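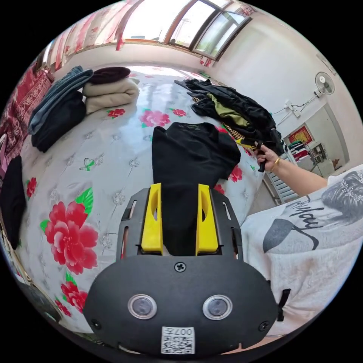
Wichai Thepsuriya

13/06/2019

Every few months somebody promises us a robot that will fold the laundry. I have been hearing that promise since before you were born, and I still fold my own socks. So when a laundry in the town of Erden bought a folding robot called the Zullier, I wanted to know how well it worked. It went wrong in its first month. How it went wrong is worth knowing, so let's take it slowly.

Start with the T-shirt. Grab one from your drawer and drop it on the bed. Now drop it again. It made a different shape, didn't it? A cup is the same shape every time you pick it up. A T-shirt can be flat, or twisted, or squashed into a lump with one sleeve hiding inside. You can tell it's still a T-shirt. A machine has to work that out, and it often gets it wrong.

Dark clothes are extra hard. Look at the pile at the back of the bed in the photo, with the olive green thing tucked in the middle. Where does one black piece end and the next one start? I can't say for sure, and I have had plenty of practice with laundry.

Then there is the holding. A gripper is the part of a robot that does the job of a hand. Many grippers have only two fingers, like the yellow ones with the black shirt between them. The one in the photo is a hand-held kind, which means a person moves it. The Zullier had two fingers too, on the end of a long metal arm, and there was no person moving that arm. A computer did it.

So what happened in Erden?

The laundry is called Phetsri, and the man who runs it is Ekkachai Nilsuwan. He switched the robot on in January. The seller had told him it could "handle any garment." Please be careful around the word "any." When a grown-up uses it to sell you something, ask which ones they tried.

For a while it folded towels, and it folded them quite well. Then it was given a basket of dark shirts. It picked up a black one, and a second black one was stuck to it. The camera saw one big black shape, and the computer decided that this was one big shirt. The fingers closed and the arm pulled. The second shirt was hooked on the side of the table, so it didn't move. The arm pulled harder.

You would have stopped. You would have felt the tug in your fingers and thought, "Oh, it's caught." The Zullier could measure how hard it was pulling, but it had been told to expect a big, heavy shirt. A hard pull seemed normal to it! The shirt ripped, the arm jerked back, and it knocked a metal rail onto the floor. Mr. Nilsuwan was standing close by. The rail missed his foot.

He pressed the red stop button. The arm kept moving for 2 seconds before it stopped. Count that out loud: one Mississippi, two Mississippi. It's a long time to stand beside a swinging metal arm.

Afterward he got out a notebook and went back through the robot's own records. It had been given 569 pieces of laundry, and it had marked every one of them "folded." He checked the shelves and his customers' complaints, and found 83 that were folded badly or weren't folded at all. The torn shirt was marked "folded" as well.

That last part bothers me most. A machine that makes a mistake can be fixed. If it makes a mistake and then writes down that all is well, somebody has to notice first.

The company sent a repair worker, who did three things. The arm now stops when the pull gets too strong, whatever size of shirt it thinks it has. The stop button cuts the power right away. And there is a yellow line on the floor, and people stay behind it while the arm is on.

Is it safe now? It's safer. I asked whether it had been tested again with dark shirts stuck together, and I was told it had been tested with 40 shirts. I asked how many of them were black. I am still waiting for an answer to that one.

Some questions to try the next time you see a video of a clever robot:

Was the video sped up? Look for a clock or a person in the background.

How many times did they try before it worked?

Is a person moving it, or is it moving by itself?

What does it do when something gets stuck?

And if you ever visit a place with a real robot arm, stay behind the line, even when the arm is still. An arm that is standing still may only be waiting for its next job. Keep sleeves, scarves and long hair away from it, and ask the person in charge where the stop button is.

Mr. Nilsuwan still uses the Zullier for towels. He folds the black shirts himself, at the table by the door.

This site uses cookies to remember your settings. Ask a grown-up before you click Accept. Accept / More information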